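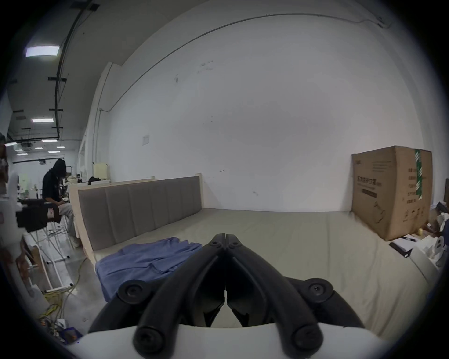
Flunach teaches robots to do housework by having people do it first, slowly, with the robot's hand in theirs. Our method is called Hinder, a name Sarla Pant gave it after her first morning of trying to fold a shirt with two stiff fingers. The operator carries the gripper from room to room and does the chore with it, and the model learns from whatever the gripper saw and felt. Much of this takes place on beds. A folded blue garment on a beige sheet, across the bed from a big cardboard box and a notebook or folder with a marker on top, is a fair sample of what the model has to sort out before it can decide which item is the laundry.

We started in January with tidy rooms. The results were lovely, and they fell apart as soon as someone left a sock out. So Irfan Subramaniam proposed the clutter rule: leave the stuff where it is and record anyway. Trained on 1,247 demonstrations in cluttered rooms, the model picked the right garment more often than it had with 3,311 tidy ones. We ran the comparison again, mostly out of disbelief, and got the same answer.

It still can't fold a fitted sheet. Neither can Ryan Ellwood, who runs our testing, and he has had longer to practice.

There are 9 of us at Flunach. Yoga Sinaga looks after the grippers and Izzati Sinaga looks after the data -- they are siblings, and they disagree about which one breaks more often. Visitors are welcome at our Wivham workshop if they write ahead and don't mind being handed a pile of towels.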